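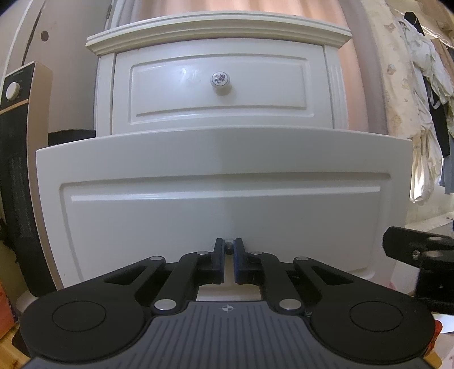

4.2 Where Household Papers Are Kept

The survey form asked each household to name the place where it would look first for five kinds of papers: birth records, property deeds, tax receipts, insurance policies, and medical letters. Of the 300 households contacted in the Cumemik district, 81 returned a complete form. A further 19 returned forms in which one or more of the five entries had been left blank. These were set aside for the main analysis and are discussed in Section 4.4.

The bedroom was named more often than any other room for birth records and deeds. Tax receipts were more often kept in the kitchen, usually near the place where bills were opened. Medical letters showed no clear pattern. Several respondents gave two locations for the same letter, one for the period of treatment and another for later storage, and the coding rules were changed during August to allow both answers to stand.

Within the bedroom, respondents separated the wardrobe from the bedside furniture. The wardrobe was used for papers that were rarely needed and that had often been passed down from parents. Bedside drawers held papers of mixed age. Lins, who coded the open answers, noted that the words "top drawer" and "bottom drawer" were used as if they were fixed addresses, even by respondents who shared the room with another adult. Where a nightstand had drawers of different depths, the shallow one was described as a place for current letters and the deeper one as a place for folders.

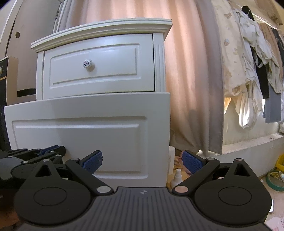 Figure 3. White nightstand with a shallow top drawer and a larger lower front pulled forward.

Answers from the Flokolside area differed in one respect. Households there were more likely to keep deeds outside the home, either with a relative or at a law office. The older filing guide issued by the Nonance housing office advised tenants to do this, and some respondents still had a copy. The present data do not show whether the guide led to the practice or recorded one that was already common.

Age of the respondent had little bearing on the room named. It did affect how the papers were grouped. Older respondents tended to sort by family member, and younger respondents by the office that had issued the document. Both methods were found in households that included more than one generation, and in such cases the two sets of papers were generally stored apart.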